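Notes from the grasp planner

Hậu Huỳnh spent most of September rewriting the piece of Fultier that picks where the fingers should close, and we're so pleased with it.
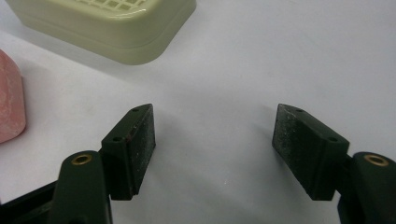
The planner now scores 200 candidate grasps per view and keeps the best 3. Small things near the edge of view, like the pink block left of the green soap dish, used to get dropped too early – Hậu now carries them over to the next view.

Bare tabletop matters too, and Ánh Khổng has added a "no target" answer for views with only the fingers and a plain surface.

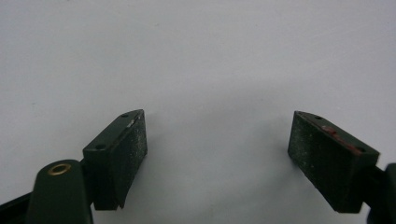
Coming up

Neville Goodall will walk us through the replay tool on Sunday – do come!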